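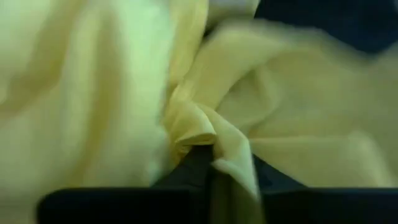
Die Greifer am Doppelarm-Aufbau Tsolakis haben neue Fingereinsätze bekommen. Die alten griffen Stoff nur sicher, wenn eine Kante frei lag; bei flach liegenden Teilen rutschten sie ab. Die neue Geometrie rafft das Material erst zusammen und klemmt dann. Bei dünnem Gewebe wie dem hellgelben Tuch laufen die Falten von mehreren Seiten auf die Klemmstelle zu, und rechts daneben hängt ein Zipfel zwischen den Fingern herunter. Dieser Zipfel verdeckt der Handgelenkkamera einen Teil der Sicht nach unten. Für die Höhenregelung wird deshalb vorerst der Motorstrom ausgewertet, nicht das Bild. Der Schwellwert steht in der Konfiguration unter grip_contact und ist für beide Arme getrennt einzustellen.

Die Firmware Prindov läuft seit Anfang Oktober in Version 11 auf beiden Steuerungen. Neu ist die gemeinsame Zeitbasis: Vorher lagen die beiden Achsgruppen im ungünstigsten Fall 64 ms auseinander, was bei Übergaben von Greifer zu Greifer zu Zug auf dem Stoff führte. Wer eigene Skripte verwendet, muss den Aufruf zur Initialisierung anpassen. Die alte Signatur wird noch angenommen, erzeugt aber eine Warnung im Protokoll.
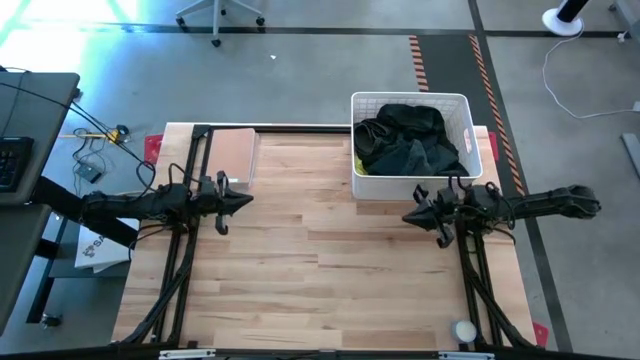
Am Gestell wurde die Ausrichtung der Armbasen neu vermessen. Die Diagonalen stimmten nach dem letzten Umbau nicht mehr überein, der längere Wert lag bei 1.557 mm. Bezugspunkte sind jetzt ausschließlich die Profile, nicht mehr die Holzplatte, die mit der Luftfeuchte arbeitet. Beide Arme greifen von den gegenüberliegenden Seiten nach innen, der Korb mit der dunklen Wäsche steht in der hinteren rechten Ecke. In dieser Lage muss der linke Arm weit ausgreifen, und die Wiederholgenauigkeit nimmt zum Rand hin ab. Für Übergaben gilt daher weiterhin die Tischmitte als Sollposition. Die Schrauben an den Profilverbindern bitte nur mit dem Drehmomentschlüssel aus Schublade 53 nachziehen.

Offen ist die Entnahme aus dem Korb. Beim Anheben zieht ein Teil gelegentlich das nächste mit, und am Korbrand bleibt Stoff hängen.
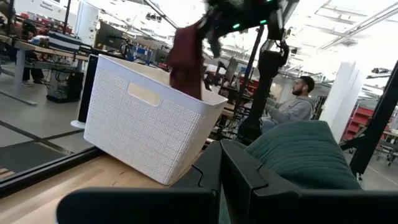
Melina Andreadis testet dazu eine geänderte Bahn, die nach dem Greifen zuerst senkrecht nach oben fährt und erst oberhalb des Randes seitlich ausweicht. Der Ablauf dauert länger, reduziert aber die Querkraft auf die Finger. Die Parameter liegen im Projektordner im Zweig Iltthorpe; Rückmeldungen bitte mit Protokolldatei und Angabe des verwendeten Arms.

Die Druckdaten der Fingereinsätze sind auf dem Server der Werkstatt Iranell abgelegt. Gedruckt wird mit vier Wandlinien, Auflagefläche nach unten, ohne Stützstruktur.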